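Covering and Taping a Work Table: Frequently Asked Questions
Tolness Shared Workshop, Bench Room
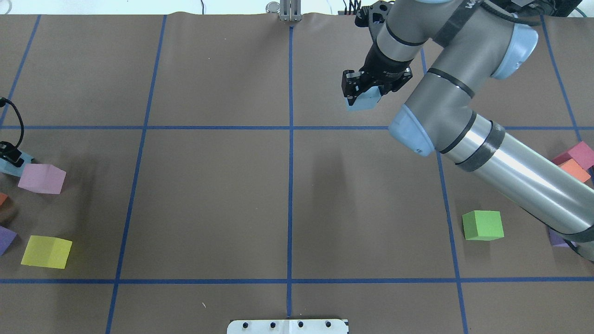
What paper do you use?
Plain brown paper off the wide roll, kept on the rack by the door. One sheet should cover the whole work surface. If the roll is nearly finished and the last piece won't reach, start a new one. A seam in the middle lifts and collects dust.

Do the wrinkles matter?
Small ripples along the back edge are fine. Wrinkles inside a square are a problem if you are setting light things down there, such as foam blocks. Smooth the sheet from the center out before any tape goes on. Once the lines are down you can't fix it without pulling them up.

What color is the tape?
Blue. It shows up well on brown and peels off without tearing the sheet if you go slowly. Please don't substitute clear packing tape.

How many strips does a grid take?
Seven: five running front to back and two running across.

Where do I start?
Put the center line down first, from the back edge toward you. Work out to the left and right from there. The two cross lines go on last, over the top of the others.

How big should the squares be?
Big enough for your largest item with some room left on every side. Cut a piece of card to size and use it as a spacer. Seung-woo Hwang keeps a few cut cards in the drawer under the Loter shelf.

One of my lines is slanted. Do I have to redo it?
Check it with the spacer card at both ends. If you only need to tell one square from the next, leave it. If you are measuring anything by the grid, pull the strip and lay it again with a fresh piece.

Can I write on the paper?
Pencil only. Marker goes through to the table.

When should the sheet be replaced?
When it tears, when it gets oil on it, or when the tape edges start to curl. Most sheets go at the end of October whatever shape they are in, as we clear the tables then.

Can I leave my things on the grid overnight?
Yes, if you put your name on a card next to them. Unlabeled items go to bin 42.

Who do I ask for more tape or paper?
Szabolcs Balogh orders supplies. Leave a note in the tray before 4 p.m. and say which table it is for.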